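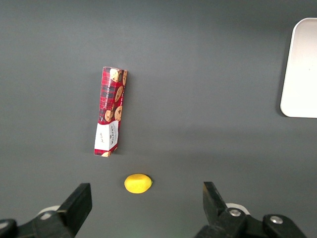
What's in the biscuit tin? A survey of snack habits in Grellwood
Project report by Amber Smits, Kobe Coppens and Floor Hermans
Supervisor: Karlijn Bakker
Monday, April 4, 2022

Why we chose this

Kobe's gran in Grellwood has kept every shopping list she's written for years, and when he brought a bundle of them to class we were hooked straight away. Biscuits were on nearly all of them! We wanted to find out when people in the village eat something sweet, who they eat it with and whether that has changed since they were children.

How we did it

We wrote a two-page questionnaire and took it round the streets between the school and the Kuipers bakery. We had 100 copies printed and got every one of them back, though two came back blank. Floor typed the answers into a spreadsheet, which came to 1354 filled cells (she would like that mentioned). We also did longer interviews with anyone who ticked the box at the end. Those were our favourite part by miles - people love talking about cake.
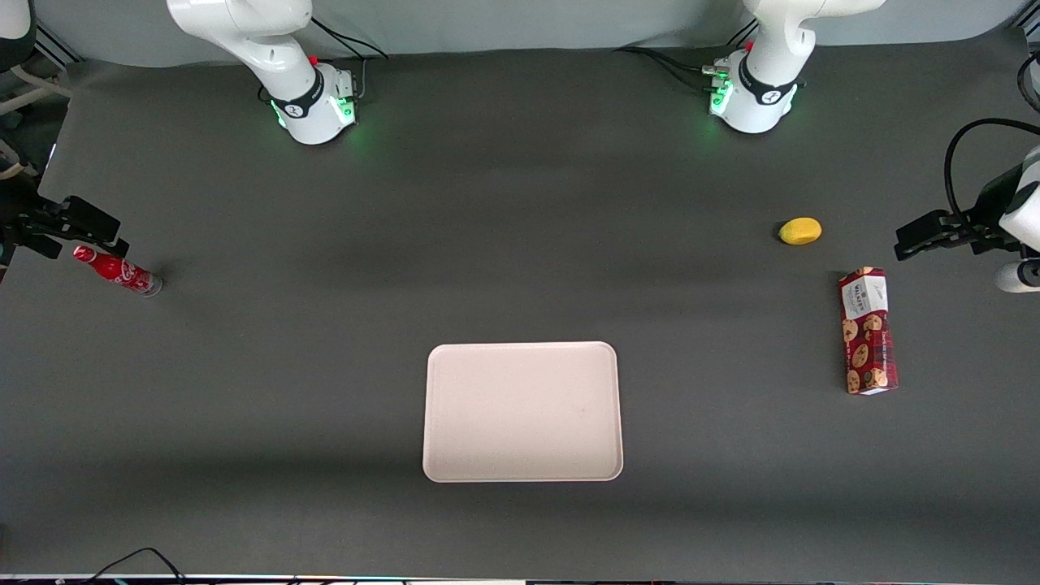

What we found

Mid-morning is the big moment for people over sixty, nearly always with coffee and nearly always sitting down. People our age snack after school and hardly ever at a table. We expected that, but we didn't expect so many of the older group to say they had only had shop biscuits on Sundays when they were small. One man told us his mother hid them in the piano stool.

Lemon came up far more than we'd guessed, in drizzle cake, in curd and in a thin crisp biscuit that three different streets all claimed as their own recipe. We baked two versions and the one with more zest won easily in our class.

Problems

Question 7 was badly worded. "Do you share?" could mean with family or with visitors, so we left it out of the results. We also did most of our rounds in the afternoon, so people who work days are probably missing.

Next time

We'd love to go back in August, when families are at home, and ask about ice cream as well. Ewan Ritchie lent us his recorder for the interviews, thank you!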